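Virkarine (dataset)

Virkarine is a collection of recorded examples for training robots to handle objects with two arms and multi-fingered hands. It was assembled by a small group led by Shaohua Ding and first released on October 3, 2018. The collection holds 1784 recordings, each covering one attempt at one task. It is used mainly with the Pirura learning system, which was written by the same group.

Contents

Each recording stores the joint positions of both arms and both hands, the commands sent to them, and video of the work surface. A short text file names the task and the operator. Failed attempts are kept and marked as failures. In the first release, 510 recordings carry this mark.

Tasks are divided into 5 families: lifting, placing, passing between hands, opening and stacking. The placing family is the largest and makes up nearly half of the set. Its objects are household items such as beverage cans, cups and shallow trays, set out on a foam mat. An operator may use one hand while the other stays open beside the work, and both hands are logged in either case.

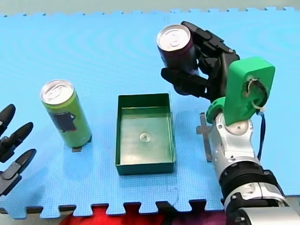 Recording procedure

The operator controls the arms from a separate station and cannot touch the objects during a take. Before each take, the objects are moved to new starting positions drawn from a printed list. A take begins with the first motion command and ends when the operator presses a foot switch. Takes in which a cable catches or a hand loses power are deleted.

Labels are added later by 2 reviewers working apart. Where they disagree on the outcome, the recording is placed in a separate folder named Oro and left out of the standard training split.

Known limits

All recordings were made at one site under fixed ceiling lights. Systems trained only on Virkarine have shown weak results on soft objects, which are rare in the set. The hands carry no touch sensors, so grip force must be estimated from motor current.

See also

Balogh (benchmark)
Pirura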